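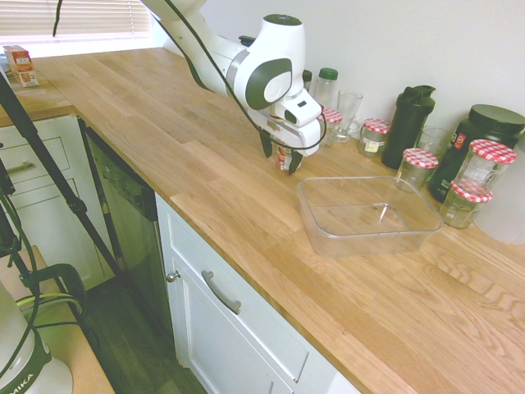 Saturday, Nindstead bench, storage trial continued. Re-oiled the butcher block at the start of the week and the Molard hardwax has cured, so the containers could go back on it. Ring test on the offcut first: 100 ml of tap water under an upturned jar, left overnight, no mark. The long counter has everything lined up at the back against the wall, jars with the red-and-white checkered lids mixed in with the bottles and drinking glasses, and the clear rectangular container alone in the open middle. That order is poor for weighing. The big dark green tub takes the right corner and whatever stands in front of it has to move before it can be opened.

Tare weights. Wrote these on the base in wax pencil, lid included. The paper labels from Pillai lift at the corners after one wash, do not reorder. Tall checkered jar 366 g. Remaining jars still to do; the small scale drifts above 1000 g, so use the floor unit for the tub.

Lid seals. Filled one checkered jar to the shoulder, inverted it on blotting paper, 30 min. Damp ring at the thread. Changed the liner for the Sevavness one (stock no. 2991) and repeated: dry. Liner is slightly oversize and wants pressing flat with a thumb before the lid goes on. Check whether the taller jar takes the same size.

Rectangular container: walls flex when full, so carry it from underneath. Use for sorting only. No lid located for it yet, try the lower drawer.

To do:
Move the tub to the floor shelf.
Drinking glasses to the sink side.
Refit liners on the other checkered lids, repeat the inversion at one hour.
Second coat of wax at the front edge, where the grain is still raised.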